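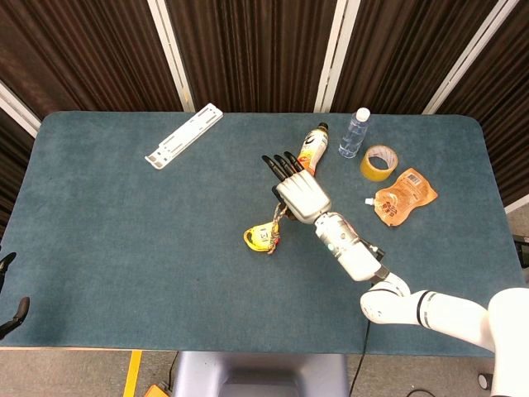 Robótica de manipulación. Notas de la sesión 3: visita al laboratorio de Vendale

Imprimir | Enviar por correo electrónico

Buscar en este sitio Ir

1. Objeto de la visita

La sesión sustituye a la clase teórica sobre prensión. El grupo (17 matriculados) asistió a una demostración de manipulación sobre mesa a cargo de Elspeth Hepburn y Rory Ritchie. Las notas recogen lo que entra en la evaluación; los detalles de control de bajo nivel se dejan para la sesión siguiente.

2. Puesto de trabajo

Mesa rectangular con tapete de fieltro azul verdoso oscuro. Brazo blanco de eslabones articulados, con mano antropomórfica de cuatro dedos negros visibles y palma metálica. En el lado opuesto de la mesa, una pinza negra de dedos curvos. Conviene distinguir ambos efectores finales al redactar la memoria: la mano admite más configuraciones de agarre; la pinza simplifica la planificación a costa de repertorio.

3. Objetos y dificultad de prensión

Cinta métrica: cuerpo rígido y compacto, pero está unida a un cordón trenzado y enredado. El cordón no tiene una pose única y puede engancharse en los dedos durante la aproximación.

Botella de agua transparente: el plástico transparente degrada la medida de los sensores de profundidad. Ritchie recomendó contrastar siempre la nube de puntos con la imagen en color.

Botella blanca y naranja: se encuentra inclinada. La pose debe estimarse con sus tres ángulos; suponer el eje vertical lleva a un agarre desplazado.

Rollo de cinta de embalar amarilla: apoyado de lado, con el hueco del núcleo de cartón accesible. Caben dos estrategias, agarre exterior o inserción de un dedo en el núcleo.

Bolsa de bebida naranja con boquilla: envase deformable. La boquilla blanca es el punto de referencia más estable para la orientación.

Soporte de portátil: pieza plana de plástico, con lamas y pequeñas pestañas en los bordes. Perfil bajo, poca holgura para introducir los dedos por debajo.

4. Fases de la tarea

Percepción, selección del objeto, aproximación, cierre, elevación y depósito. Hepburn insistió en la aproximación: la mano debe llegar preconformada y con una trayectoria que no barra los objetos vecinos.

5. Trabajo para entregar

a) Elegir 2 objetos del apartado 3 y proponer un agarre para cada uno, con croquis de los puntos de contacto.
b) Indicar qué efector se emplearía y justificarlo.
c) Describir un fallo previsible y su detección.

Extensión máxima: 3 páginas. Entrega a Davina Strachan antes del domingo. Las dudas sobre el croquis, a Callum Lindsay.

Compartir (2) Comentarios (0)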